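Vusden Adult Learning, Kitchen Basics
Session 9 handout: setting up a board for vegetables

## Before you start

Clear the work surface and wipe it down. Put the board where you can reach all of it without leaning. A board may sit square to the table or at an angle, whichever lets your cutting arm move freely. If it slides, lay a damp cloth under it.

Keep uncut produce in a basket or bowl behind the board. Take out only what you are about to prepare. For this session that means one cucumber and one potato per person, from the Storton delivery. 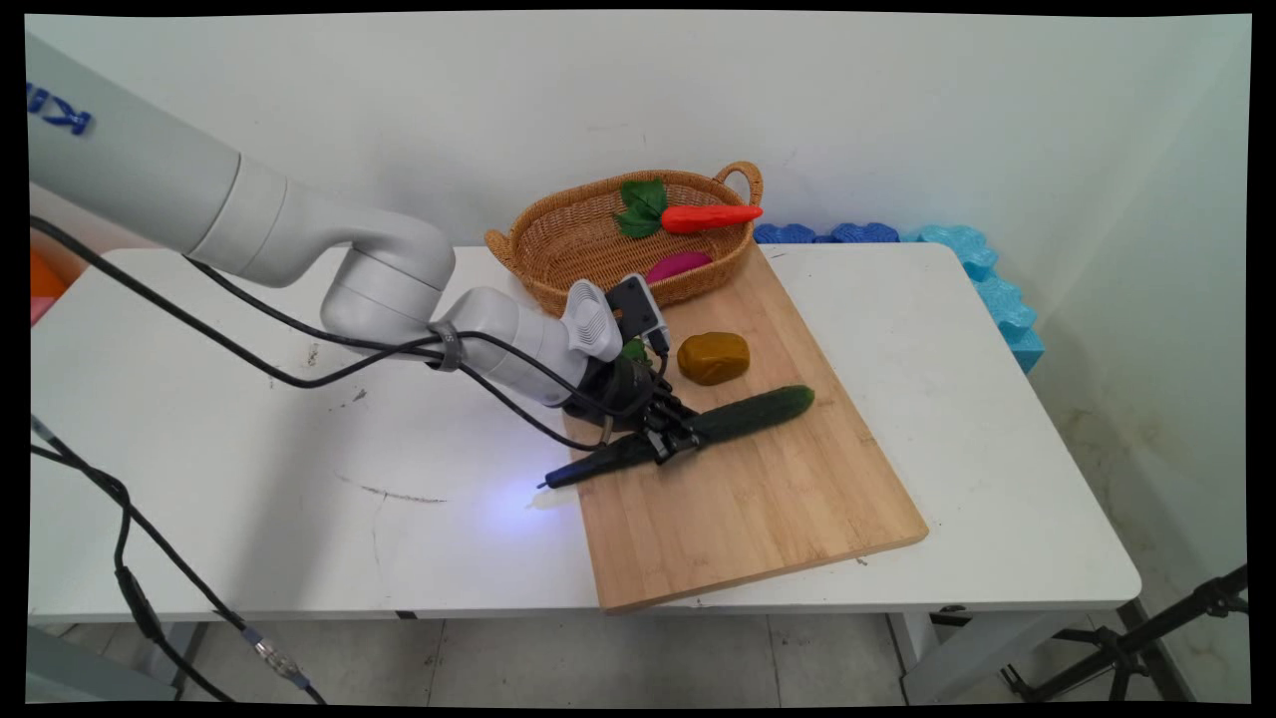 *Fig. 1. Bamboo board set at an angle, cucumber on the board, wicker basket behind.*

## Types of board

**Bamboo.** Hard and fairly light. Wash by hand, dry standing on edge. Do not soak. Oil it when the surface looks dull.

**Softwood.** Easier on the knife but marks quickly. Keep for bread.

**Plastic.** Can go in the dishwasher. Replace when the grooves no longer scrub clean.

The Coste boards in the cupboard are plastic and are used for raw meat only.

## Cucumber

1. Rinse under cold water and rub the skin with your hand. Dry it.
2. Trim both ends.
3. Cut across in half. Long pieces roll.
4. Split each half lengthwise and lay it flat side down.
5. Slice. Aim for 10 even slices from each piece.

Leave the skin on unless it tastes bitter.

## Potato

Scrub with a brush. Cut out eyes and any green parts. Take a thin slice off one side first so the potato sits flat, then cut slabs, sticks and dice in that order. Put the dice straight into cold water.

Do the cucumber first if it will be eaten raw. Wash the board between the two.

## For next time

Read page 13 of the course booklet (storing root vegetables). Bring a clean dish towel and a lidded container. We meet in the Wukdale room again.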